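Notebook, Clurdale bench, bottle clearing
07/04/2025

Okay, so the left arm faulted again today and I want to get it down while I still remember what I did and in what order.

Task is the same as all week: clear the drink bottles off the tabletop into the lined bin, both arms, policy running on its own. Started fine. Then on the third run the left gripper reported "object held" and wouldn't clear it. The arm sat there over the bin, fingers a bit apart, insisting it still had a bottle. After 3,000 ms the watchdog tripped and the left side dropped to hold. The right one kept going!! That's the part I don't like. I hit the stop, the right arm froze, and I left both powered until I'd copied the log off.

What the log says: left finger current went down when the open command came, like it should, but never got under the release threshold. It stuck at 79 counts. So my first guess (liner snagged on a finger) may still be right, because those lattice fingers have openings all over them and that film is thin enough to get into anything. Second guess is that the zero has drifted since we put the Nerstead fingers on. I can't tell those two apart from the log alone, which is annoying.

Tried so far:
Re-zeroed both grippers with nothing in them. Left was off by 5 counts, right was fine.
Ran open/close over the bare table, no fault.
Ran open/close down inside the liner, faulted on the second go. Hmm. Points at the film, but I want more tries than that before I tell the Hastgate people anything.

The bigger thing is the stop logic. A fault on one side has to hold BOTH arms, they share the space over that bin and I don't want to be the interlock. I went looking in the Mạch config and the cross-hold flag is there, it's just set per arm, and ours was only set on the right. So a right fault holds the left and a left fault holds no one but itself. Set it on both now. Tested by faking a fault from the console, both sides held. Still needs a test with a real grip fault before anyone runs this with hands near the table, so please keep the door shut until I've signed that off.

To do: tape over the finger openings and repeat, try a heavier liner, ask whether the threshold can be set per finger.

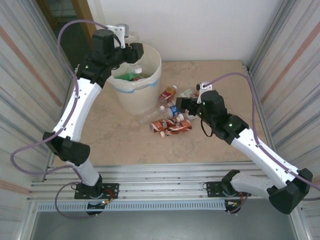
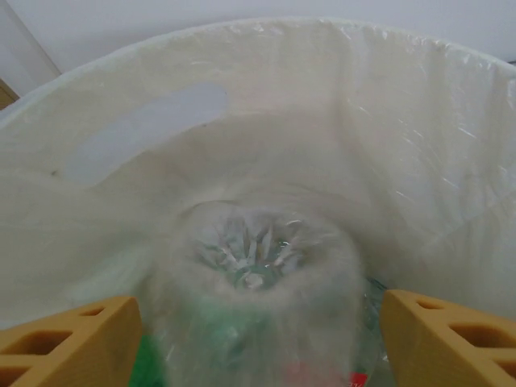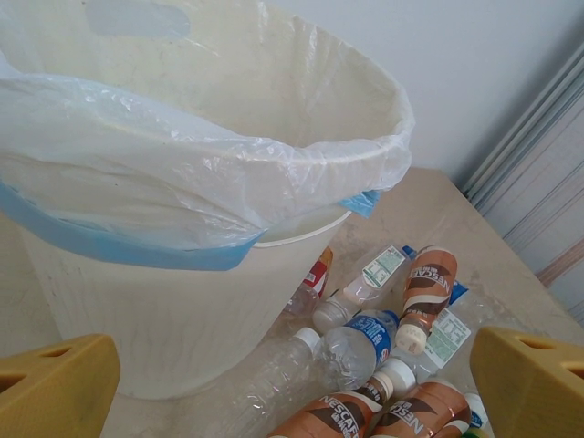 Clurdale bench, bottles and lined bin.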